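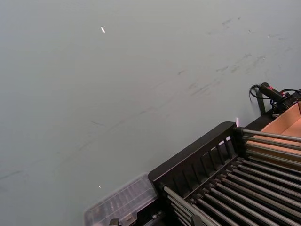
R. Lunley
Changeover inspector, Mavine Holiday Lets

Griltalitz Cottage - pre-season safety check
February 22, 2025
Sleeps 7. Next guests due in March.

ENTRANCE AND PATH
Handrail - ok. Firm all the way down.
Steps - moss on the bottom two, needs scrubbing before anyone arrives. Slippy.
Outside light - sensor slow but works.
Key safe - code changed, told office.

KITCHEN
Smoke/heat alarm - tested, loud enough.
Fire blanket - on hook, in date.
Worktops and table - wipe down again at changeover.
Fridge - 2 degrees, a bit cold, turned dial down one.
Oven door seal - coming away at left corner. Not urgent but will be by summer. Reported last autumn aswell.
Knives - one with loose handle, taken out. Replace.

LIVING ROOM
Stove - glass ok, rope ok. Sweep certificate NOT in folder. Rastogi to send copy, chase if not here by end of month.
Carbon monoxide alarm - tested, fine.
Hearth rug - still the old one, edges curling. Trip hazard. Asked for a new one twice.
Ash bucket - lid missing. Metal lid please, not a plate on top like before.

STAIRS AND LANDING
Carpet - tight except third tread from top, one tack lifted. Knocked back in, keep an eye.
Landing alarm - chirping, battery changed, now quiet.
Stair gate - fits, catch stiff. Oil.

BEDROOMS
Windows - restrictors on all upstairs. Back bedroom one a bit loose, tightened.
Bunk - ladder bolts checked. Age notice has fallen off, reprint.
Blind cords - cleats all there.

BATHROOM
Hot tap - 60 at the basin, too hot with kids in. Plumber to look at mixing valve. DO NOT let untill done.
Bath mat - non-slip worn out, bin it.
Extractor - noisy, working.

GARDEN
Gate to stream - latch ok, sign faded but readable.
Bench - one slat soft. Turned to face wall so no one sits on it, new slat needed.
Oil tank - no smell, no drips. Gauge stuck I think.

PAPERWORK
Electric meter cupboard - locked, spare key on peg.
Guest folder - doctor's number out of date, corrected in pen. Lost walks leaflet, more in the office.
Job number for the repairs is 301 - quote it or they wont pay.

RESULT
Not passed. Tap and steps first, then ring me - will come back and sign off.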